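4.2 Sorting by color or by shape

We had rather expected the children at Pollberg to group the blocks by shape, as the older pupils at Farnus had done — but color won out nearly every time, and quite happily so. Blocks of one color were often set close together, even touching, as the two yellow-orange ones are in Figure 2.

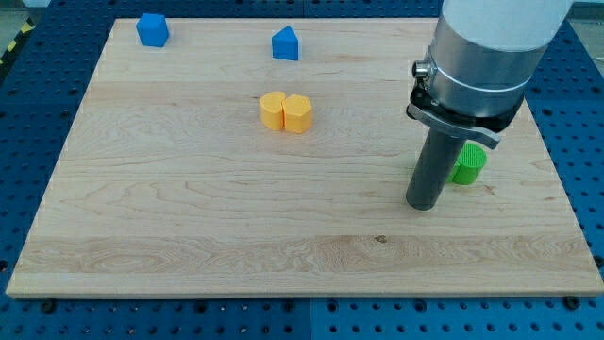 Figure 2. Colored blocks on the wooden board.

Amerley Akpalu felt that shape would come into its own once the colors were taken away.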